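How a Seed Becomes a Tomato Plant

Prondeck Garden, Learning Pages for Young Growers

A tomato seed is small, flat and covered in tiny hairs. Inside its coat is a baby plant called an embryo, with a supply of food packed beside it. The seed can rest for years in a cool, dry place. When it is given water, air and warmth, it begins to grow. This is called germination.

The root comes out first and pushes down into the soil. Next, a bent stem lifts two narrow leaves into the light. These are the seed leaves. They do not look like the leaves that follow, which have uneven edges and a strong smell when rubbed.

Young plants should be kept in a bright place. At the Benavides greenhouse, seedlings are moved to larger pots when they have two true leaves. The stem may be buried deeper than before – a tomato stem can grow new roots along its sides.

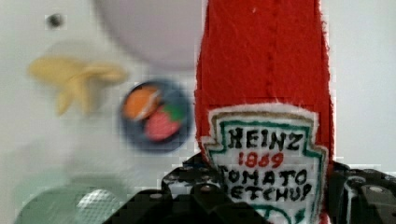 Roswitha Nolte writes that her class planted 15 seeds and that 9 came up, and she asks whether the others were dead. Some may have been. Others may have been planted too deep or kept too cold, and a few seeds are simply slow.

Yellow flowers open when the plant is older. Each flower holds pollen, and wind or bees shake it loose. Once the flower has been pollinated, its petals dry up and a small green fruit begins to swell. In our garden the first fruits turn red in July.

The fruit holds the next set of seeds. Last season, the plants in the Brarico bed gave us 2,000 seeds, which were washed, dried on paper and stored in labeled envelopes.

Words to know
Embryo: the baby plant inside a seed
Germination: the start of growth
Pollen: fine powder made by flowers

Page last reviewed December 10, 2010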